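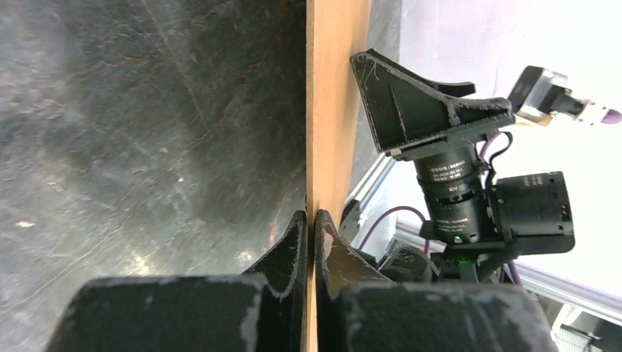

Wilden Framed Board

Plain pinboard with a light wood frame
Item 600-8
Sold by Liltolon Home and Office
Page updated December 22, 2018

The Wilden is a rectangular board for notes, lists, receipts and postcards. It has a narrow frame in pale wood and a plain brown face with no printing on it. It comes as one piece with the frame already on. Hang it on a wall, or stand it on a desk or shelf and let it lean.

We carry it in the small size only. The large size was dropped by the maker, Heo, and we don't expect it back.

Details

Face: natural brown, unprinted
Frame: light wood, no paint or stain
Shape: rectangular
Hanging: either way, tall or wide
In the box: one board, 10 push pins, 2 wall hooks, one sheet of instructions
Use: indoors only

The grain and color of the frame vary from one board to the next. Some frames are nearly cream and some are closer to honey, and one side may be a little darker than the side next to it. We can't pick out a shade for you. If you are buying several to hang in a row, order them together so they come out of the same carton.

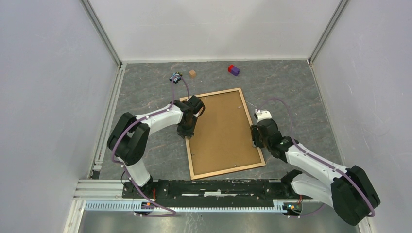 Hanging the board

Lay the board face down on a clean, flat surface and choose which side will be the top. Hold it up to the wall and make a light pencil mark at each top corner. Set the hooks a little way in from the marks, level with each other. The hooks supplied are for drywall. For brick or tile, buy hooks made for that surface.

Carry the board by the frame on two opposite sides. Don't lift it by one corner.

Care

Dust the face with a dry brush or the soft end of a vacuum hose on low. Wipe the frame with a barely damp cloth and dry it right away. Don't use spray cleaner on either part. The frame has no finish and will take up oil or ink, so wash your hands before handling it if you want it to stay pale.

Keep the board away from radiators and out of bathrooms. The face can lift from the frame if it gets damp.

The strip shown is one of the long, straight pieces of light wood with fine grain lines. It can be waxed with clear furniture wax if you like. Test a small spot first. 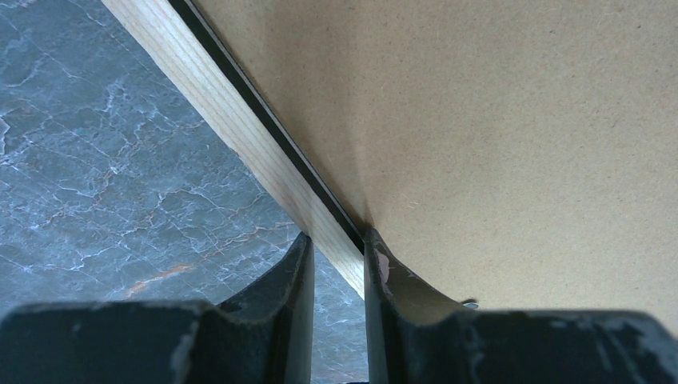

Can I paint the frame?
Most water-based craft paints will cover it in two coats. Put masking tape over the face along the inside of the frame, sand the wood lightly and let the first coat dry overnight. A painted board can't be returned.

Shipping and returns

Boards ship flat in a cardboard sleeve with corner guards. Orders placed before noon go out the same day from our Plornov warehouse. Check the corners when you open the sleeve. A dent in the wood should be reported within 10 days, with a photo of the dent and one of the packaging.
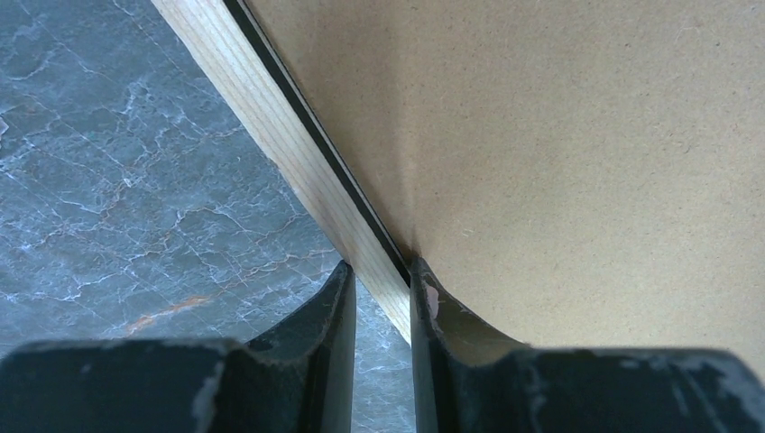 Keep the sleeve until you have decided on the board, as returns need to come back in it. Unused boards can be sent back within the same period for a refund of the purchase price. Push pins and hooks must be in the box.

Replacement hooks are sold separately in packs of 8. Replacement frames are not available.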